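**14.10.2022, Werkstattheft Schule Cular**

Die Neue für Physik, Sorcha Heffernan, ist da. 19 Stunden, 3 davon in der Werkstatt. Schlüssel übergeben. 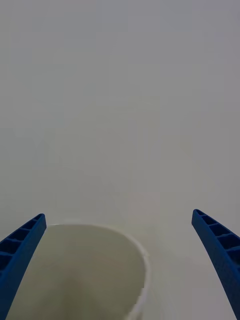 Weißer Becher, blaue Greiffinger

Chun-hung übernimmt Klasse 8 bis Mai. Stundenplan noch offen.
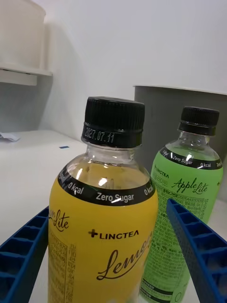 LINGTEA Lemon Lite, dahinter Apple Lite

Einführung Sicherheit mit beiden gemacht, Lötplätze fehlen noch.

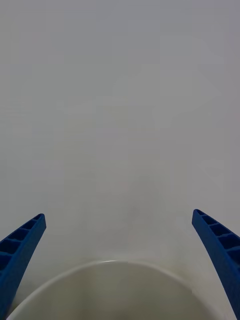
Parveen meint, die Lötplätze sollten vor dem Stundenplan dran sein.

Machen wir so. Restbudget 589 Euro. 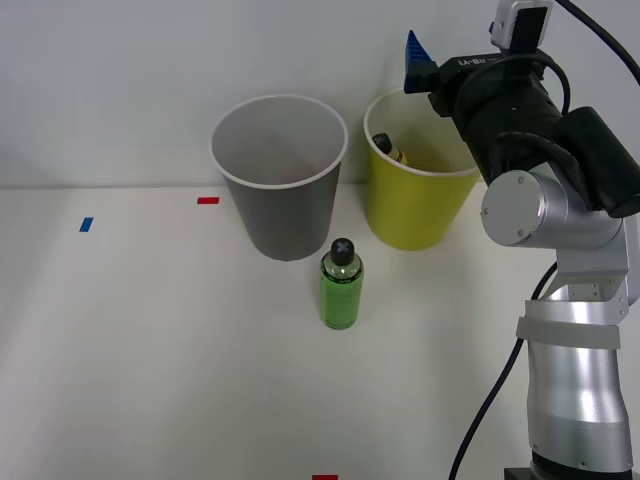

Arm am Tisch, grauer Pappbecher

Bestellung geht an Chaudhary.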